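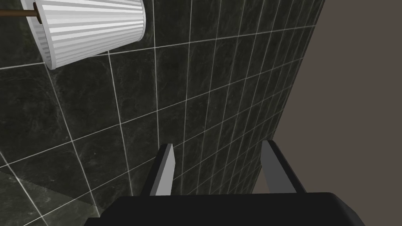

1. Pourquoi nous avons choisi les règles de sécurité

Au départ, notre sujet de projet portait sur la planification de trajectoires. En lisant la documentation de l'atelier Skirer, nous avons découvert tout un monde de normes, et nous avons vite changé de cap ! L'ISO 10218 pour les robots industriels, l'ISO 13482 pour les robots d'assistance à la personne : comment passer de ces textes à des règles qu'un simulateur sait vérifier ? C'est la question de ce rapport (encadrante : Lucienne Cordier).

2. Nos trois règles

Règle A : aucun mouvement rapide du bras tant qu'une silhouette humaine se trouve dans la pièce.
Règle B : un panneau d'avertissement définit une zone interdite à la base mobile, même si le sol paraît dégagé.
Règle C : pince ouverte et vide pendant tout déplacement de reconnaissance près d'un mur ou d'un luminaire.

La règle C nous a donné du fil à retordre. De près, la pince a devant elle du carrelage sombre, une surface unie taupe et un abat-jour plissé, et il faut pourtant garder une marge de chaque côté des doigts. Njål a réécrit le calcul de distance en mai, et quel plaisir de voir enfin le vérificateur tourner sans planter !

3. Essais en simulation

Nous avons lancé 825 épisodes dans la pièce Gadwood, avec son comptoir en bois, sa lampe et son panneau jaune « WET FLOOR ». Le vérificateur a signalé 229 épisodes, presque toujours pour la règle B : le planificateur traitait le panneau comme un simple obstacle à contourner, sans zone autour. Après correction, il en restait 27, que nous avons relus un par un (long, mais passionnant).

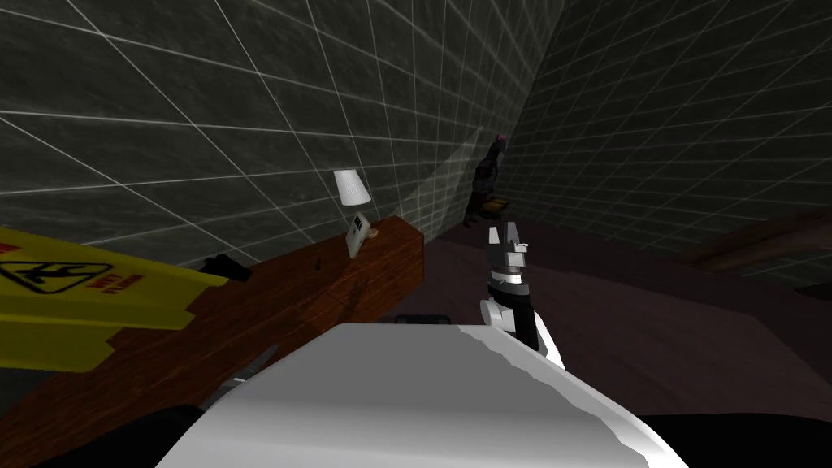 Abrehet Habte nous a fait remarquer qu'une zone interdite sans durée finit par bloquer le robot pour rien, et qu'il faudrait écrire dans la règle qui a le droit de la lever. Nous sommes d'accord, et la version suivante de la règle B comportera un champ « levée par », obligatoire, avec l'heure.

4. Reste à faire

Tester la règle A avec une silhouette en mouvement. Traduire les messages du vérificateur. Azra Todorova prépare le dépôt du code et Aroha Ashby relit l'annexe sur les marges.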